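Ticket: Left gripper drops out of pairing during towel fold comparison
Site: Fondthorpe hall
Opened by: Abundio Galindo
Priority: Medium (was High until someone found the biscuits)
Status: Open, workaround in place

Summary

We are comparing two pairs of hand-held grippers, the Ovska and the Serrano, on the same towel task. The Ovska pair loses its left unit after a few folds. The gripper carries on opening and closing as if all were well. The recorder, meanwhile, logs a perfectly flat line for it, so on paper we have some very good one-handed folding.

The Serrano pair does not do this. It has other faults, mostly to do with comfort, and they have their own ticket.

Steps to reproduce

1. Power up both grippers, left first.
2. Wait for the recorder to list both.
3. Fold towel, unfold towel, repeat until bored.
4. Check the left width channel. If it has stopped moving and you haven't, you have reproduced it.

Log

Wednesday, 09.40. First run, 20 folds planned. Left channel went flat at fold 13. Restarted the recorder, which helped for 5 folds and then didn't.

10.15. Swapped batteries between left and right. Fault stayed on the left. Swapped them back, mainly out of tidiness.

10.50. Skovport support asked whether the grippers were "near any other wireless equipment". I sent them the view from the bench.

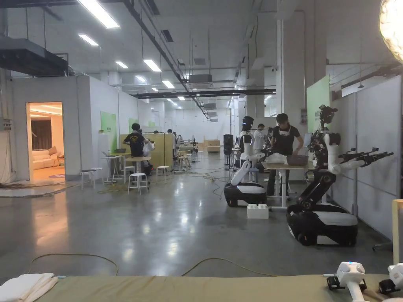

Fig. 1. Folding bench, grippers at lower right, looking down the hall.

11.20. Skovport replied: "Thank you, that is helpful." No further comment. They would like us to try a fixed channel instead of letting the receiver pick one.

11.45. Fixed channel set. Got through 50 folds without a dropout and began drafting a smug closing note. Left gripper dropped out while I was typing it.

13.30. Moved the receiver from under the bench to the top of it. Better. The blue light on the gripper is no use as a diagnostic, by the way. It stays on throughout a dropout. The manual calls it a "status indicator" and I suppose it is, for some status or other.

14.10. Tried the Serrano pair on the same receiver position and the same towel. No dropouts. The finger pads pinch two layers when you want one, but they tell the recorder all about it.

15.00. Back to Ovska, with the older firmware on the left unit only. Clean so far. The two units now disagree about the time, so the fold start has to be lined up by hand afterwards. I did the first batch by eye and would not recommend it as a hobby.

Workaround

Receiver on top of the bench, fixed channel, old firmware on the left. Look at the width channel between runs and ignore the light.

Still to do

Put the old firmware on the right unit as well and see whether the clocks make up.
Repeat the whole lot in the evening with less going on in the hall.
Ask Skovport what the newer firmware was meant to fix.
Mark this morning's Ovska runs as void before they end up in the March comparison table.

Assigned to: A. Galindo (again)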